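How to Re-Caulk the Corner of a Countertop

The corner where two walls meet the counter is where every kitchen keeps its secrets. Mine had been collecting crumbs in the gaps between the trim strips for years, and I had been collecting excuses at about the same rate.

You'll need a plastic scraper, rubbing alcohol, a rag, painter's tape and a tube of paintable siliconized caulk. I used Oratex in pale gray. Verkard makes a white one that dries faster, but on a marble pattern a bright white line looks like correction fluid.

Start by moving everything off that end of the counter. Yes, the wire stand too. Scrape out whatever is loose in the joints, wipe with alcohol and give it 20 minutes. Coffee fits nicely into this step. 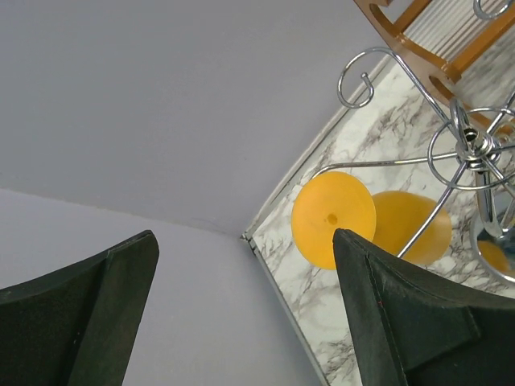

Now tape both sides of each strip, leaving a gap of 3 millimeters. Cut the nozzle smaller than you think is sensible, then push the bead from the corner outward. Do the upright joint last. Smooth everything with a damp finger, once – the second pass is where it all goes wrong, as is the third.

Pull the tape while the caulk is still wet, at a low angle, and put it straight in the trash. It will try to attach itself to your sleeve on the way.

Keep water off it overnight. If you plan to paint the wall, wait until the following evening and use a small angled brush. Leftover caulk keeps for a few months with a screw stuck in the nozzle.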